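Bedroom day at Silgate
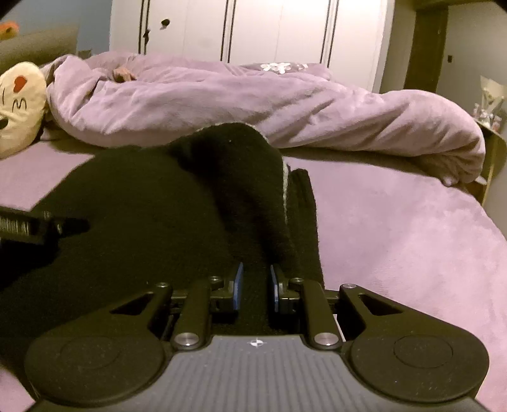
*Pics + words: Arturo Carbone | August 22, 2018*

Quick gallery, no time for more. Bedroom at last, after putting it off since March. Laundry first, bed second, closet maybe never.

**Lavender on lavender.** Fitted sheet and duvet, same color. Duvet still in a bunch, dont judge. Black fabric out on the sheet in front of it, soft stuff, a bit fuzzy. Big folds. Shows every speck of lint I bet.

**Folding, for anyone asking:** lay flat, sleeves or corners in, halves, then halves again. Shelf in the closet is 13 inches deep so thirds dont fit. Tried it.

**Time:** nearly 12 minutes a load, folding only. Xia does it in 4. Shes no help, she just says so.

Still to do: pillowcases, the sock bag, duvet back on strait. Hallway gallery next, once I find the other card.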